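Lab Equipment & Automation Forum > Purchasing and Budgets > Two-handed manipulation cell, what to budget for

jilard_bench
Posted 21/03/2018

I have to put in a capital request for a two-arm cell with multi-finger hands. Work is small-object handling: cartons, packets, lids, putting waste in a bin. Budget line closes at the end of June. I have two quotes, one from Cutier and one from Plesovov. Cutier quote the arms, hands and controller as one line. Plesovov split everything out and come in lower on the arms but higher on the hands.

Questions:
What have people had to buy in the first year that wasn't on the quote?
Is a spare hand worth putting in the original request?
Enclosure: build or buy?

No mobile base needed. Fixed table.

torque_limit
Put the spare hand in. Capital money is easy to ask for once. Going back in October for a hand is a repair request and will sit behind the boiler.

Cables too. Both suppliers treat cables as consumables and neither lists them. Ask for the part number and lead time of the wrist cable before you sign anything. We run 3 spare sets.

mwhitlock
Disagree on the spare hand. It is the most expensive item on the list after the arms, it goes out of date, and the warranty clock starts on delivery whether it's in the box or not. We bought one and it sat on a shelf until the firmware no longer matched. Buy spare fingers and a spare thumb if the supplier sells them separately. Plesovov do, Cutier didn't last time I asked.

torque_limit
Fine if your supplier sells fingers. If the whole hand has to go back to the factory you are down for 6 weeks. Depends what a week of downtime costs you.

mwhitlock
Which is a number the OP should work out before buying either.

jilard_bench
Downtime is not that costly in the first year. It will be in the second, we have a deliverable. Could I defer the spare and have the price held?

bcunha
Bernardo Cunha here, I did the purchasing for a similar cell at Yoo. Yes, ask for an option price, valid for 12 months, written on the quote itself. An email from the sales contact did not survive his leaving.

Things we paid for after the order:
Power drop and isolator on the wall side
Table (the quoted one was too shallow)
Panels for the enclosure
Connectors at the wrist, replaced twice
Test objects and fixings
Two days of the supplier's engineer, charged with travel

The last one was the largest. Check whether commissioning means "arms move" or "arms and hands move together under your software". Ours meant the first.

On the enclosure, build it. Plain white panels and a wood-effect top cost very little compared with the supplier's version. Keep the background plain and the lighting even and you will save time on the vision side.

gantry_sid
+1 for building the enclosure. -1 for a wood-effect top. Get something matt. We had a sheen across ours and spent a fortnight tuning exposure.

bcunha
Depends on the lights. We have diffuse panels overhead and it was a non-issue.

gantry_sid
Then add diffuse panels to the list, they aren't free.

jilard_bench
Added. What about fixtures? Cutier want to sell me a "task kit" with a base plate and clamps.

torque_limit
Don't. Masking tape and household items until the task is settled. You will change the layout every week for the first couple of months and a base plate with fixed holes will annoy everyone. I allow 100 a month for bits from the supermarket and the hardware shop and it has never been overspent.

mwhitlock
Agree with that at least. Clamps once you need repeatability figures, not before.

p_ostler
Lurker, but we are on the same sort of task as the OP, carton into lidded bin, so posting what the working area looks like. Bin is taped down. The only things on the table bought for the task are the bin and the carton. 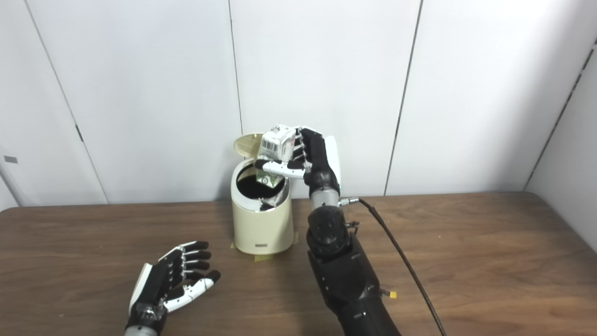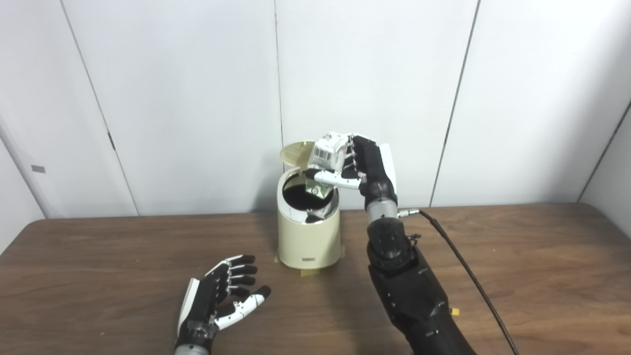
Hand and carton over the bin in those two, hands empty and the carton standing on the table in the next.

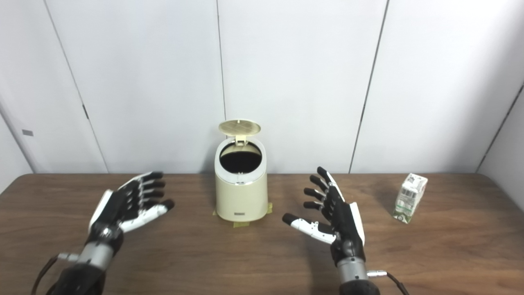
On budget, our split came out with the hands costing more than the controller and table together. If I did it again I would spend less on the arms. The payload we specified was well over what the job needs, and a step down in arm size would have paid for most of a spare hand. I'd also leave more slack in the wrist cable runs at the quoting stage and get the supplier to state the minimum bend radius.

jilard_bench
Useful, thanks. What payload did you specify?

p_ostler
6 kg per arm. 3 would have been plenty with the weight of the hand included. Check the hand weight on the data sheet includes the wrist adaptor. Ours didn't.

mwhitlock
Careful with that. Payload is quoted close to the flange. Put a long hand on the end and the centre of mass moves out, and the derating curve is steeper than people expect. A 3 kg arm with a 1.2 kg hand at full reach can leave you very little.

p_ostler
True at full reach. We work close in.

mwhitlock
Today you do. The second-year deliverable may not.

gantry_sid
Ask both suppliers for the derating curve with their own hand fitted. If they can't produce one, that tells you how often they have sold the pair together.

bcunha
And ask who answers the phone when the fault is between arm and hand. With split lines from Plesovov you may have two warranties. It is the one real argument for the Cutier single-line quote.

jilard_bench
Plesovov have confirmed two warranties, with different start dates. Cutier still haven't sent the curve. I have chased. Current plan is the smaller arms if the curve allows it, spare hand as an option price, own enclosure, no task kit, and engineer days written in as a separate line so finance can see them.

torque_limit
Put the cables in.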